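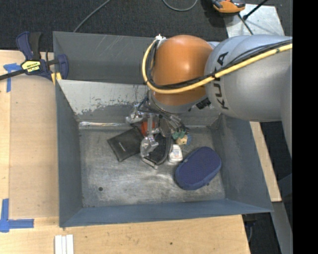 Skustow Titham: The Picking Bench at Work

Posted 11/09/2018 by Jeptoo Sang, returns and sorting

We've wanted to put a page like this together ever since the picking bench went in at Titham. People from the Noonan shed keep asking what it's like to share a work area with a robot arm, and family members keep asking too (my dad wants to know if it has a name, and it doesn't, although the night crew have tried). So have a look, and read the notes underneath from the people who work beside it. I think it's the most interesting corner of the building and I'm very happy to bore anyone about it at lunch.

On the bench

It's all odd little goods in the bin, the sort of thing that comes back to us in dribs and drabs: a flat black pouch, a small white bottle, a navy oval case. Every one of them wants to be picked up differently, and that's the fun of it.

The case with the dotted top is my favourite kind of item to watch being picked. A curved surface gives the fingers far less to work with than a box does, and we all lean in a bit.

Flat things are the other challenge. Yasir Niazi used to do the pouches and sleeves by hand on the old line and he can tell you exactly which fingernail you use to get under one. He's now the person who decides where on an item the gripper should try first, and he's very good at it!

The arm

Orange and silver-grey, with KUKA down the side in big black letters. Most of us had only seen arms like it on TV, welding cars, so the first surprise was seeing one lowered over a bin of small bits and pieces.

Hoses and cables were a whole new subject for us. Shabani Mrema from maintenance looks after them and checks them at the start of every shift, running his eye along the yellow hose from one end to the other while the arm is locked off. He came to us from conveyors and says he'd forgotten how much he likes learning a machine from scratch.

The gripper is the part that changes most. There's a notebook beside the cell where anyone can write down what it struggled with, and Shabani reads it every morning with his coffee. Some of the best adjustments have come out of that notebook, including two from people who had been with us less than a month.

The bin

Scuffed, scratched and worn, just how a working bin ought to look. We did talk about a shiny new one, and Imani Massawe argued for metal that had already had a life. Our goods will never arrive in perfect conditions, so why would we practise in them? She won that one easily.

Look for the clamp at the corner. If a bin shifts even a little, every position you've taught is out by the same amount, and you can lose half a morning working out why. Imani runs the set-up checks and will send you back to do the clamp again if she isn't happy with it. She has sent me back.

Blue tape on the tabletop. Anyone who has worked here five minutes knows not to peel up the tape!

What's different for us

The old sorting line meant standing and reaching over a deep bin for most of a shift, 635 items on an ordinary day and closer to 1,000 in November. My shoulders knew all about it. The bench takes a share of that reaching now, and the eight of us on the team rotate through set-up, checking, tricky items and the notebook.

Not everything got easier straight away. Muthoni Mugo, our team lead, had plenty of hard conversations before the bench arrived, and people were worried about their hours. She took those questions to the managers and brought the answers back to us in writing, and we kept the team together. I was one of the worried ones. I'd also say the work asks more of your head than it used to, and on a day when the arm is being difficult you go home tired in a completely different way.

There are still plenty of things we pick by hand. Anything torn, leaking or tangled goes straight to a person, and so do the items from Keler, which come in wrapping the cameras don't get along with yet. Yasir is keeping a list and is determined to shorten it.

But the talk at the bench is the thing I'd have liked to get into a picture. People call each other over. Somebody spots that a case comes up more cleanly from its narrow end, and within minutes three others have a theory about it. We never had that on the old line, where it was too loud and we were all facing the same way.

Coming to see it

Noonan staff are welcome to visit. Give Muthoni a day's notice so she can have somebody free to show you around, wear closed shoes, and stay behind the floor line until you're waved in. If you've got an awkward item you'd like us to try, bring it along and we'll write it in the notebook with your name next to it.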